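Ticket 2000-13: Dialogue drops out in surround playback of feature, Screen 2
Product: Bisis cinema server, firmware branch 4
Site: Gurudwood Film House
Opened by: Baiba Vītola, projection
Assigned to: Hiu-tung Kwok, playback support
Priority: High (public screening scheduled)
Status: Resolved

Summary
During a test run of the musical feature "Tultberg", center channel audio is lost at the start of the second reel. Songs continue to play on left, right and surrounds. Spoken dialogue and lead vocals are inaudible. Picture is not affected. The fault repeats at the same point on every run.

Environment
Server with internal storage, 5.1 output to the cinema processor over digital audio. Feature supplied as a package in six reels, with a supplemental package for English captions. Automation cues set in the show playlist. Trailers and shorts on the same server play normally on all channels.

Vītola, initial report
Ingest completed without errors. Hash check passed on both packages. First reel is fine, including the opening number. At the reel change there is a short click and the center goes silent. It stays silent until the playlist is stopped. If I start playback from inside reel 2, center is present. If I play through the reel 1 to reel 2 change, it is lost. I swapped the center amplifier channel with left surround and the fault did not move with the amplifier.

Kwok, first response
Thank you for the swap test. Amplifier and speaker are ruled out. Please send the following:
Server log covering one full run through the reel change.
Export of the show playlist.
Processor input meter readings before and after the change.
Please do not re-ingest yet. A new ingest overwrites the playback history for the title.

Vītola
Log and playlist attached. Processor meters show level on input 3 before the change and no level after it. All other inputs unchanged.

Kwok
Input meter at zero means the signal is lost at or before the server output. The log has this entry at the change:
AUDIO MAP RELOAD profile=HI-VI-ALT ch3=MUTE
The reload is triggered by a cue in the playlist. It is not part of the feature package. Can you confirm who built the playlist?

Vītola
Þröstur Egilsson built it from a template left over from the February sing-along series. The template was for titles supplied with a separate vocal track. I can see a cue labeled MAP ALT in the list, offset 400 frames before the end of reel 1.

Kwok
That accounts for the behavior. The alternate map mutes channel 3 and expects the lead vocal on another channel. "Tultberg" has no separate vocal track, so there is nothing to replace it. Starting inside reel 2 skips the cue, and the default map stays loaded.

Steps to correct:
1. Open the show playlist in the editor and save a copy under a new name.
2. In the copy, delete the MAP ALT cue.
3. Check the remaining cues for any other audio map reload.
4. Set the default 5.1 map as the first event of the show.
5. Play from two minutes before the end of reel 1 through the change.

Egilsson
Done as listed. A second reload cue was found at the end of reel 5 and deleted. Center channel holds through both changes. The click at the reel 1 change is gone as well. Input 3 meter matches the reading from the first reel.
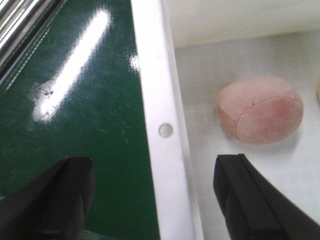

Can the old sing-along template stay on the server without affecting other shows?
A template has no effect until a playlist is built from it, so it can stay. Rename it so that the alternate audio map is mentioned in the title, and keep it out of the default template folder.

Vītola
Renamed and moved. Full run of the feature completed with captions on. Dialogue clear in all six reels. One further point: the end credits song seems quieter than the rest of the film. Fader was left at 7 throughout.

Kwok
I compared the credits with the mix notes in the package from Baranauskienė, the post house. The credits song is listed at a lower level by intent. No map or gain change is logged in reel 6. I suggest leaving the fader where it is.

Dace Lapiņa, site manager
Accepted. Please play it as supplied.

Resolution
Cause: audio map reload cues carried over from an unrelated playlist template.
Fix: cues removed, default map set at start of show.
Hardware replaced: none.
Follow-up: request 1000 logged with development for a warning in the playlist editor when a map reload mutes a channel that is active in the feature. No target release assigned.

Closed by Hiu-tung Kwok, Aug 6, 2026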